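Flitari wall shelf, set-up guide, part 2: Hanging the rail
2 min read
14 shares | 3 comments

Before you start. Find the studs. Do not skip this, drywall alone will not hold a loaded shelf. Basic hand tools are enough, plus a drill and a level.

1. Hold the rail at the height you want. Mark both end holes in pencil.
2. Check level. Check again.
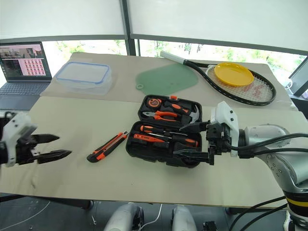 3. Drill at the marks, 50 mm deep. Vacuum the dust out of the holes.
4. Drive the two end screws, but leave them a little loose. Middle screws after.
5. Tighten everything by hand. No impact driver, it strips the heads.

CAUTION: pipes and wires. If the wall backs onto a bathroom or kitchen, use a detector frist.

Note: older Kekulmont rails have 9 holes, the new ones fewer. Same steps, just use every hole that lands on a stud. 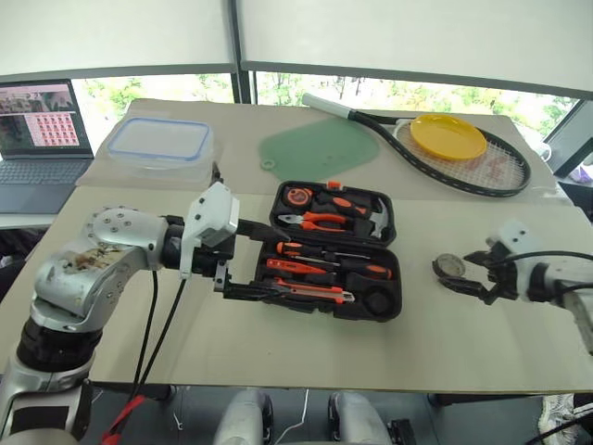
Can I hang the rail on brick?
Use masonry plugs and a hammer drill, and drill into the brick itself. Old mortar crumbles.

6. Hook the shelf on from above. Push down till it clicks both sides.
7. Tug it toward you. If it moves, take it off and re-seat.

Load it slowly, heavy stuff over the studs. Re-tighten the screws after a week or so, they setle.

Comments (3)

shelfless_in_ohio: Step 4 saved me, had mine crooked twice before I read this

Manolakis Hardware: we stock the plugs if anyone needs them

tbk: does the click happen on the white version too? mine is silent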